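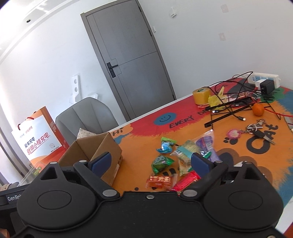 Last modified: December, 4:12 PM

Lusmont Residents Forum > Community Life > Candy purchasing for the winter reception

HalachStreetOffice
The Lusmont Residents Association requests comments on the candy order for the winter reception. The present proposal is for 500 individually wrapped pieces, to be set out on the tables in the main hall. The quotation received from Grumar is $90, delivery included. Comments will be accepted until the order is placed.

n_atallah
I support the proposal in general. I would ask that the order include a sugar-free portion, kept in separate bowls with a printed ingredient card. At the last reception the cards were left in the kitchen, and several parents had to ask what the candies contained.
Nour Atallah, Building 4

tomic36
Members should consider the quantity before approving this. The hall seats up to 36 families at the tables, and 500 pieces is more than they will eat. I move that the order be reduced by half and the balance spent on fruit.

pinecourt_b
I must disagree with tomic36. Fruit was provided two years ago and most of it was thrown out the next morning. Wrapped candy keeps, and whatever remains may be used at the spring meeting.

tomic36
The fruit was thrown out for the reason that it was delivered a day early and left beside a radiator. That was a failure of scheduling. Tomić Produce on the corner will deliver the same afternoon.

HalachStreetOffice
For the information of members, the reception account stands at $1,614. The cost of the candy is therefore not the main concern. Storage is limited, however - the hall closet has one free shelf.

n_atallah
May I ask whether the Grumar assortment contains nuts? The quotation as posted does not say.

HalachStreetOffice
The supplier has been asked. The order will not be placed before a written answer is received.

pinecourt_b
Thank you. I would still prefer the full quantity, with hard candy only. The chocolates melted on the tablecloths last time and the cleaning was charged to us.

tomic36
I can accept hard candy. My objection to the quantity stands.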